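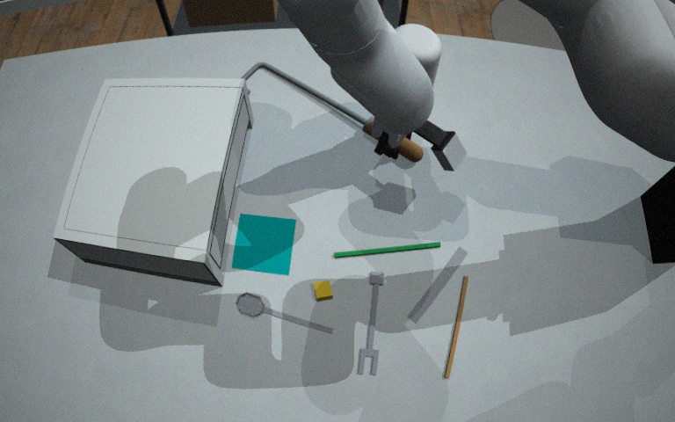 Student Projects > Simulation Track > Course Discussion

Topic: Simulated handle task – scoring and loose objects

course_office_dralidard
Members are asked to use this thread for all questions regarding the handle task in the Dralidard simulation track. The task is set in the shared tabletop scene, with the white cabinet on the left and the tools placed as supplied. Each team will submit one control program and one written report before the end of November. Programs will be run 18 times by the course office, using starting positions that are not released in advance. Questions about grading should be posted here so that all teams receive the same answer.

hemach_team2
Our team requests clarification on the loose objects. The yellow cube, the teal square and the gray tools lie close to the cabinet, and the rules do not state whether contact with them is penalized. In our current program the gripper takes hold of the orange-brown handle without difficulty, but the return path passes low over the table. We would prefer to know the rule before we rewrite that section.

course_office_dralidard
Contact with a loose object is permitted. A deduction applies only when an object leaves the table. The rules page will be amended to say so.

billside_robotics
With respect, Billside does not agree with this reading. Last term's guide stated that the work area was to be left as found. Our team planned its paths on that basis and accepted slower runs in return. If contact is now allowed, teams that took less care will gain time, and ours will have spent several weeks on a requirement that no longer exists.

hemach_team2
We understand the concern, although the guide mentioned was written for a different task. The present rules do not refer to it. We would also point out that a light touch on the green stick does not affect whether the handle has been grasped and moved correctly.

billside_robotics
It does not affect the score. It does affect what students learn. A program that pushes a tool aside in simulation would do the same on a real bench, and the stated aim of the track is to prepare students for the bench course.

tsolakis_lab_assistant
Speaking for the Tsolakis teaching lab, both points have merit. In our practice group we record contacts separately and discuss them at review without changing the score. Students generally correct the path once they have seen the list. One technical note for all teams: please check your collision shapes. The handle has a rounded end, and a team using a plain box in its place will find that the fingers stop short of the surface. This was the cause of most failed grasps in our group.

hemach_team2
Thank you for the note on collision shapes. We were using a box. With the capsule shape our success rate over practice runs rose to 87 percent. The remaining failures occur where the rod meets the handle, when the gripper closes too near the joint.

tsolakis_lab_assistant
We suggest setting the grasp point at the middle of the handle and keeping it fixed. Teams that allowed the program to select a point along the full length had less consistent results.

first_year_group_c
Our group is new to the track. Is there a limit on the number of simulation steps in each run? Our program uses some 4,000 and we are concerned that it will be stopped early.

course_office_dralidard
There is no step limit. There is a limit on wall-clock time, given in section 2 of the rules. Your group is advised to run the timing script on the lab machines, as personal computers may give different results.

billside_robotics
We ask that the office reconsider the matter of contact before grading begins. We would accept the Tsolakis practice of a separate record, provided that it appears on each team's result sheet.

course_office_dralidard
The request has been reviewed. Scoring will remain as stated – no deduction for contact unless an object leaves the table. A contact record will be printed on every result sheet, and each report must now include a short paragraph on how the team's program treats nearby objects. The report template has been updated.

billside_robotics
Billside accepts the decision. We maintain that a small deduction would have been the better rule, and we will say so in our report.

first_year_group_c
Does the new paragraph count toward the page limit?

course_office_dralidard
It does not.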